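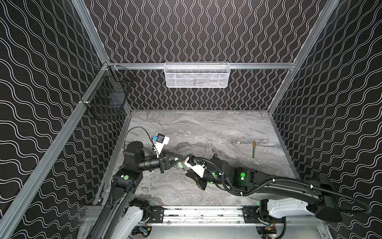 *Both arms at the handover point, small green part between the grippers.*

If you've got two arms on one rail and they've started dropping things when one passes to the other, have a read of this before you order new grippers. I nearly did! Our cell at Grovthorpe went wrong in November, and I lost the best part of a fortnight to it (I'd have lost longer if Oriana Navarrete hadn't wandered over at the right moment).

## What it looked like

The left arm would pick up the part, swing to the middle, and the right arm would come in to take it. Mostly fine. Then every so often the right gripper would close a hair early, shove the part sideways and trip the force limit, and both arms would stop dead. In one run of 900 passes we had 26 of these. The log only said "contact fault, right", so of course I spent days fiddling with the right arm, and the right arm was perfectly healthy.

## Before you touch anything

Hit the stop, then turn off the power at the wall. A faulted arm can still be holding a fair bit of push against its neighbour, so hold the forearm with one hand as the power goes, and keep your fingers out from between the two sets of fingertips. I've had a blood blister from that exact gap and I don't recommend it.

## Finding the fault

1. Take the part out and run the pass with empty grippers at 20 per cent speed. Watch the tips from the side, with your hands outside the walls.
2. Note where they meet. Do it again with the arms starting from the far ends of their reach.
3. If the meeting point wanders, power off and wiggle each wrist gently by hand. You're feeling for a click.
4. Follow every cable from the wrist back to the base. Look for anything that goes tight when the arm is stretched out.

Mine was number four. The camera cable on the left arm had been tied too short, so at full stretch it tugged the camera bracket round by a whisker. The camera then reported the part in slightly the wrong place, and the right arm went where it was told.

## Putting it right

Snip the tie nearest the camera and leave a loose loop, big enough that the wrist can turn all the way both ways without pulling. Nip up the bracket screws. Then redo the camera calibration, which on the Tipoki software lives under Tools and takes 13 poses. Don't skip it like I did the first time, or you'll have a lovely loose cable and the same fault.

Run another slow pass with nothing in the grippers, then one with a part, then bring the speed up in steps. If you still get contact faults after all that, check the fingertip pads for wear.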